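Teaching by hand, week two

I have now spent more than 20 hours of my adult life helping a robot arm move a red block, and I would like my parents to keep thinking I work in software.

The job on our table is simple enough to explain to a toddler, who would then do it. Two baskets, one block. Pick it up, put it where it's supposed to go, let go. I steer with a handheld controller, the arm follows, and everything gets recorded so the model can learn from my example (poor model).

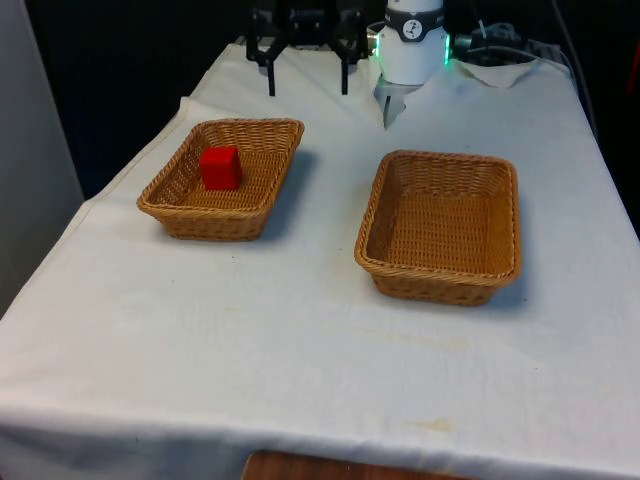

Same cloth, same baskets, same block, two different moments. 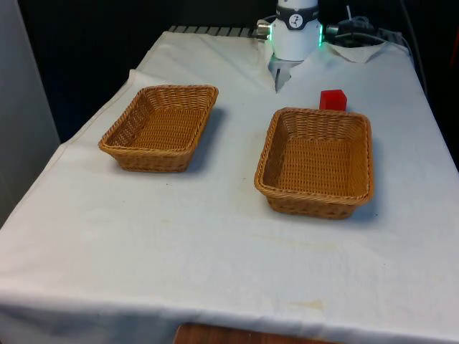
The first thing you learn is how bad you are at your own hands. Left alone, I would pick up a block without a thought. Through the controller I hesitate, overshoot, back up, and hover for a while like a man choosing a melon. All of that goes into the data. Gülizar played back an early policy for me in September and it paused above the block for a good two seconds, thinking about nothing. "That's you," she said.

It was me. I do that every time.

So we made rules. No stopping in midair. No correcting the grip once the fingers have closed. If you fumble, finish the attempt and mark it as a fumble, and don't sigh into the room microphone, which Barış insists is off. We record in blocks of 25 attempts and then swap operators, partly for variety and partly for morale.

Variety is its own headache. Judite approaches everything from the left. Barış goes in fast and brakes late, the way he parks. I'd assumed that mixing our styles would give the model a rich education, but the first version trained on all 3 of us seemed to be holding a meeting before each grasp. We're now trying one operator per batch, and moving the block more between attempts, including to spots I find personally annoying.

I've also tried the other method, where you grab the arm and push it through the motion yourself. Smoother paths, sorer shoulders. For small things I still prefer the controller, though my thumb has opinions.

Tomorrow it's Judite's batch. I've been asked to label fumbles, most of them mine.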